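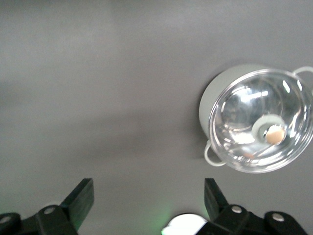

Search this site Enter keywords Go

Gallery: odds and ends off the gray table

Print this page | E-mail this page

Quick one this time, the move to Surnthorpe ate most of April. Finally unpacked the last of the house stuff and put it all out on the gray table, one thing at a time. No styling, no cloths, no lemons. Captions are short, I typed them standing up. Prices are on the sheet by the door – ask if it's gone missing again.

Small pot with glass lid.
Two loop handles, pale gray-white, and a tan disc on top of the lid knob. Good for one person's soup or a couple of eggs. I've had mine at home for years and it still gets used more than the big ones. Lid is see-through so you can leave it alone and stop lifting it every minute.

The knob, while we're on pots.
People ask about these a lot. If a knob goes wobbly there is usually a screw on the underside of the lid, quarter turn and done. Don't crank it, it's glass. We keep spare knobs in the Studitz drawer, they don't fit everything so bring the lid with you.

Glass lids generally.
Warm water, soft sponge, dry right away or you get spots. Let them cool before they go anywhere near the sink. I have lost two that way, my own fault both times. Store them flat side down with a dish towel between if you stack.

Round hand mirror.
Light blue handle, dark navy back, thin silver rim around the glass. Shiny little collar where the handle starts.

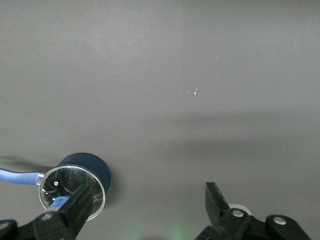
Nice thing to have by the front door or in a bathroom drawer. The blue on the handle is softer than you'd guess from the catalog colors, more of a periwinkle. I'd hang on to it myself if I didn't already own 2 mirrors and use neither.

Cleaning a mirror.
Spray the cloth, never the glass. Liquid creeps in under the rim and then you get those black specks round the edge that don't come off. The Urora cloths are fine, an old T-shirt is also fine. Go easy on the handle with anything strong.

More to come – item 519 on the old list is still in a box somewhere, plus the Ziółkowski bowls, which need washing first. Will add them when theres daylight to work with. Open from 10 most mornings, knock if the door sticks.

Print this page | E-mail this page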